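Spray foam or rigid board for a pole barn office?

girkton_greg
September 10, 2022
Hi all, Gregor Pollock here, new to the board. I'm closing in one end of my pole barn for an office, 691 square feet, plain metal skin on the outside, nothing behind it. My contractor wants closed cell foam sprayed straight onto the steel. The quote is $2,282 over what I'd pay for rigid board and doing it myself. Is it worth it??

reka_m
I'd pay it. We had board in our shop out past Flondberg and it dripped on my desk every December, because every little gap let warm air get to the cold steel. Foam sticks to the metal and there's no gap to worry about. Done, go have lunch!

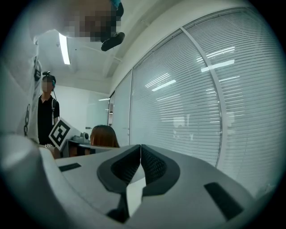
pole_barn_akos
Going to disagree with Réka here. Foam on bare steel is great until you have to swap a dented panel, and then you're out there with a pry bar and a bad mood. I did board between the girts, two layers with staggered seams, every joint taped (took me 17 evenings, my wife counted). It's slow, fussy work, and you spend it like the person up top there, head down over the thing right in front of you. But I've had four winters with no drips.

reka_m
Ákos, how often are you denting panels? I've had mine for years and the only thing that ever hit the wall was hail.

pole_barn_akos
Tractor. Twice. I don't want to talk about it.

benedekT
Both of you are skipping the roof! Greg, is there any kind of condensation layer under the roof steel now? If not, I'd spend the foam money up there and put board on the walls. That's how we did ours and I'd do it the same way again.

girkton_greg
No layer up there, just purlins and steel. Hadn't thought of splitting it. So foam the roof, board the walls, tape everything?

benedekT
Yep. And ask him for a price on the roof by itself before you tell him you're doing the walls.

reka_m
Still say foam it all, but fine, I could live with that one.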